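3.2 Single-use items in the shared kitchens

The second part of the survey was made in the office buildings of Flamstead and Cilitz, where the employees share one kitchen per floor. We asked 248 persons to write down, for 6 working days, each drink they took and the vessel they used for it. From these, 190 returned a diary that was complete enough for the analysis. The form was the same one that Bošković prepared for the earlier study in Brundari, with small changes in the wording of the questions.

Paper cups were the most frequent answer in both places, also among persons who said that they keep their own mug at the desk. Many of them wrote that the mug was not washed, or that they had a guest. Drinks in cans were recorded separately, as the can is normally not poured into another vessel (Figure 4). 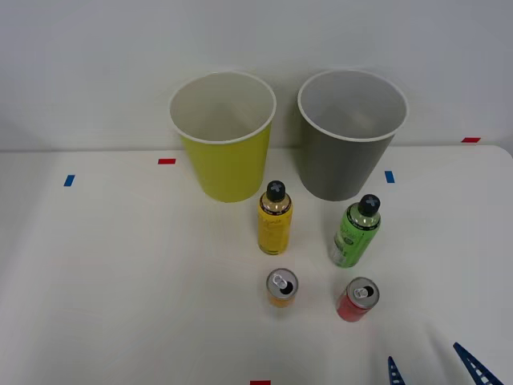 Figure 4. Paper cups, small drink cans and spray bottles on a white tabletop.

The cleaning of the tables was not part of the diary, but it appeared often in the free comments. In Cilitz the respondents complained that used cups stay on the table until the evening – in Flamstead this was mentioned only by the persons on the upper floors. We think that the distance to the waste bin has an influence here, but our data do not permit to separate it from the number of users per kitchen.

A deposit of 70 cents per cup was proposed to the respondents in the closing question. The answers to it are discussed in Section 4.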